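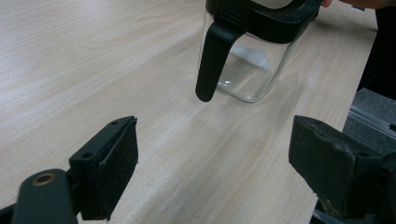

**Figure 3.** Gripper-mounted view from the Tuvberg set, with the lidded glass container standing beyond the open fingers.

### 4.2 What the demonstrations do and do not cover

The Tuvberg set holds 2,526 demonstrations of two-handed work with kitchen containers, recorded by seven operators at our Stanbridge site. It is tempting to report that number and move on. We doubt it says much. An earlier set, Punenness, was less than half the size, and a policy trained on it did nearly as well on our held-out tasks as one trained on the full Tuvberg data. Adding the last 600 demonstrations gave no gain that we could tell apart from a change of random seed.

Part of the trouble is sameness. Operators settle into habits fast. By the second session most of them came at the container from the same side, stopped at the same distance and squared up the fingers before closing them. A learner can pick up the habit without picking up anything about containers. Our logs of finger opening support this reading, though weakly - the curves for one operator look more like each other across different objects than the curves for one object look across operators.
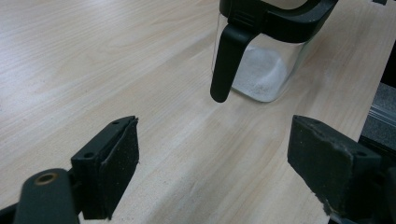
Clear walls are a second worry. A transparent container gives the learner few edges to work with, and the handle and lid may be doing most of the job. We tested this in a crude way by masking the lid and handle in the input. Grasp success dropped sharply. Salinas reads the result as proof that the policy ignores the glass altogether; Cuautle points out that a masked input looks like nothing in training, so a drop was to be expected whatever the policy attends to. We side with Cuautle for now and make no claim.

The head view was added in October, at the request of Nedeljković, to supply the context that the gripper views lack.
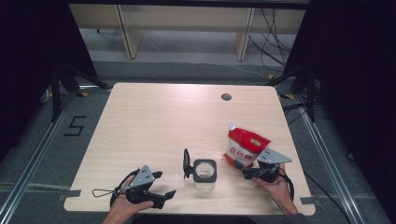

**Figure 4.** Head view of the work area. Each hand holds one gripper; a red and white spouted pouch is at the jaws of the right one, and a small clear cup stands between the two.

We are not convinced it earns its cost. Syncing three video streams forced us to throw out 370 recordings that would have been usable with the gripper views alone, and these rejects were not spread evenly. Longer attempts were more likely to drift out of sync, and longer attempts are where the hard cases live: a second try at a grasp, a bag that sags, a pause while the operator decides what to do. Any benefit from the extra view has to be weighed against a training set that has become easier than the task.

Soft packaging shows the problem best. 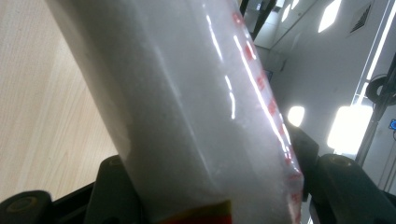

Bags of granules change shape as they are lifted and tilted, and the operators corrected for this all the time, often by feel. Our grippers record finger opening and pose but no force. Whatever the operator's hand knew is missing from the data, and we see no reason to think more video will bring it back. Earlier drafts of this section called the bag demonstrations "diverse." We have dropped the word, as we had no measure behind it. Success rates for bags are listed apart from those for rigid containers in the next section, and we ask that the two not be averaged.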